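Mircombe Shared Workshop
Minutes, monthly users meeting
Feb 20, 2022, back room, Wurnoncombe Lane
Notes by Edin Shehu (typed up same night, sorry for spelling)

Started late, waiting on the key. Last minutes taken as read, one fix: the Pathak order was for sandpaper, not sandpaper and glue. Glue was separate and is still owed to us.

1. Heating
Still off at the street end. Landlord has been called twice. Back room ok with the door shut. Agreed to keep the door shut. Long talk about whether the old fan heater is safe, no one wanted to say yes, so it stays unplugged until it has been looked at. Edin to ring landlord again and put it in writing this time.

2. Bench bookings
The paper sheet on the door is not working, people write over each other and the pen goes missing. Two people want it online, most do not. Compromise: new sheet, bigger boxes, pen on a string. If you book a bench and can't make it, cross your name off. Evening slots are the problem, mornings are nearly always free.
Stoster group asked for the long bench every week through to August. Agreed, on condition they sweep up after and put the clamps back on the rack by size. They said fine.

3. Lost property
Took up most of the meeting. Left-behind stuff has been piling up on the window sill, under the sink and in the coat corner and it gets moved from one place to the next. Some of it has been here since before the benches were moved. Agreed at last time's meeting to try one place for all of it, so the big gray bin is now that place. Lives on the wooden table, open top, everyone can see in.

Bin was looked through during the meeting.
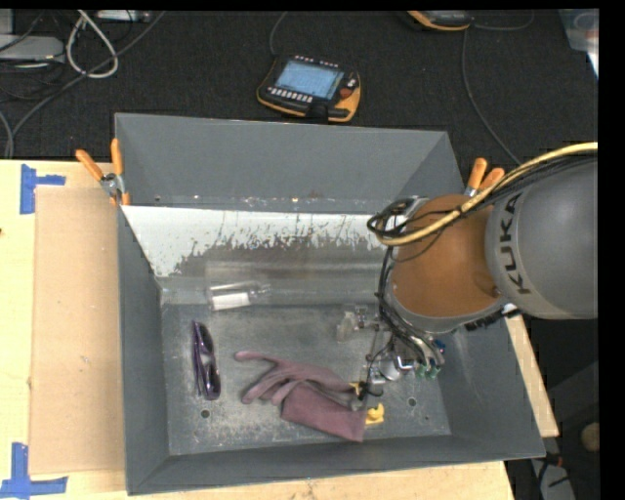
Lost property bin: clear bottle, purple-tinted sunglasses, work glove.

Bottle: clear, cap on, white label. Nobody present claimed it. View of the meeting is that bottles should not go in lost property at all, they go home with you or in the recycling. Counter view that some people bring the same one every time and would want it back. Left it that bottles get one week and then go in the recycling.

Sunglasses: dark lenses, purple arms. Not claimed. Possibly from the open evening, in which case the owner may not know where they left them. Edin to put a line in the next email. Keep until the next meeting, then charity shop.

Glove: mauve purple one. Request that if you find the partner to it you put it in the bin and not back in the general glove drawer, the drawer is already full of odd ones. Drawer to be sorted, odd gloves to be kept for the paint sink.

Bin itself. It is scuffed all over the bottom and has rust colored specks along the seam at the back. Asked if it should be replaced. General feeling no, it's lost property, it does not need to be pretty. There are a couple of round holes in the bottom so please don't put small things in loose, screws, rings, earbuds etc. Small things in an envelope, name of finder on the front if you like. Envelopes are in the desk, second drawer.

Rules for the bin as agreed:
Left behind items only. Not offcuts, not trash, not "might be useful".
Nothing wet.
Keys, phones and wallets do NOT go in the bin, they go to Edin who will lock them in the desk.
Bin gets emptied after each meeting except anything held over.
Tools with no name on them go back on the tool wall, if its yours you need to mark it.

Short argument about the last one. Carried, 4 for, 3 against. Those against would like it noted that marking tools is a pain and the paint pens are dried out. New paint pens to be bought.

4. Money
Tea tin and bench fees together came to 98 dollars after the Pathak bill. Paint pens and a pen on a string to come out of that. No decision on the second dust mask box, ask the other site at Wurnoncombe if they have spare first.

5. Floor by the saw
Slippery with dust again. Whoever uses the saw sweeps the saw. The broom has been found, it was behind the door. Sign to go up, large letters.

6. Any other business
The Stoster group offered an old set of shelves, free if we collect. Need measurements before anyone says yes, the wall by the sink is shorter than it looks. Someone to measur it this week. Edin will if no one else does.
Radio volume: down after eight please.
Side gate has to be bolted from inside by the last person out. It was found open once this month.

Actions
Edin: landlord letter, sunglasses line in email, paint pens, new booking sheet
Stoster group: size of shelves
Everyone: look in the bin before you go

Next meeting same place, date to go on the door with the new sheet. Bring own mug.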